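Home Kitchen Laundry Workshop Storage Search

Keeping Cables in Order on a Workbench 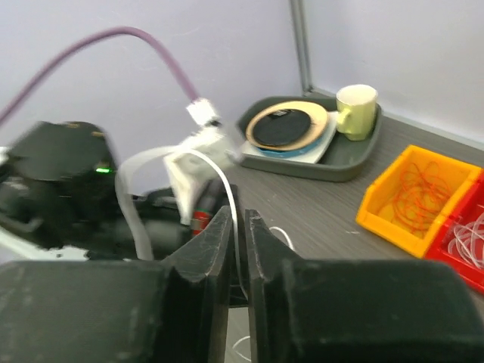 A cable fails at the ends long before it fails in the middle. Most of the wear occurs in the first inch behind the plug, where the jacket stops flexing and the connector begins. Leave a gentle curve at that point and keep the weight of the run off the plug. A colored jacket helps with tracing; the purple cable against the pale wall can be followed by eye down to its white plug, while a black one on a dark bench has to be followed by hand. Flat ribbon cable bends easily across its width and poorly in any other direction, so it should be routed in broad curves and never twisted to make a corner.

Coiling

Wind round cable in loops the size of a dinner plate. Reverse every second loop by turning the wrist under. The coil then pays out straight, with no kinks. Close it with a hook-and-loop strip. Wire ties pulled tight will dent a soft jacket.

Labeling

Put one label at each end, 2 inches back from the plug. Masking tape dries out over a summer in a warm garage; cloth tape holds longer. Write the name of the device, then the voltage of its power supply. Two supplies with the same plug can differ in voltage, and the wrong one may ruin the device.

Fixing to the wall

Adhesive clips need a clean, dry surface. Wipe with rubbing alcohol, let it dry, press for a full minute, and hang nothing on the clip until the next day. Space clips 18 inches apart on level runs and closer on drops. On rough plaster use screw-in clips.

Cleaning

Unplug first. Wipe the jacket with a damp cloth and a little dish soap, then with plain water. Solvents leave vinyl sticky. Dust in a socket comes out with a dry, soft brush.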